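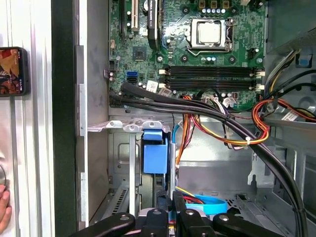
Kumley Recycling: the equipment album, August

Reda Hamdy asked for pictures to go with next year's equipment request, on the theory that people who sign for money like to see where it went. We are asking for a second arm. The first one takes apart old desktop computers, slowly, and has never once asked for a parking space.

The tower is as typical as they come. Two long memory slots, both empty, white latches at the ends, and then a great deal of cable. Cable is the line in the budget that hurts. The arm can't do much until the wiring has been dealt with, and the quote from Azimi for a cable-handling add-on was long enough to need its own staple.

The blue caddy handle standing up out of the drive cage is the sort of thing we like. It sticks up, it's bright, and it looks like it wants to be grabbed. Nasrin Rezaei would like every manufacturer to have done this, and has put it in writing, to us, who do not manufacture computers.

We have 2,005 towers on the intake sheet for next year. Jörg Oltmanns says one arm can take up to 38 a day. He arrived at that with a pencil and a sandwich, and it's now in the spreadsheet in bold. 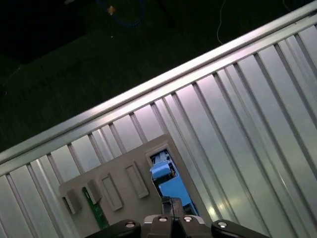
Fingers are the other cost. The wear parts come from Jedano in packs of 2, never singly, and the price goes up whenever we've just sent in a budget. Corrugated metal, raised rims, rectangular openings with something blue sitting down inside them: all of it is more than a basic gripper was sold to us to handle. Jarlath Madigan wants a slimmer pair. I've put them under "essential," between the service contract and the new chair.

The request goes up at the end of the month. Nestora has also sent a lease offer, with a free mug.

Nicanor Medina

Recent albums
Loading dock, before and after the paint
The old shredder says goodbye
Shelving we regret
Open house, afternoon session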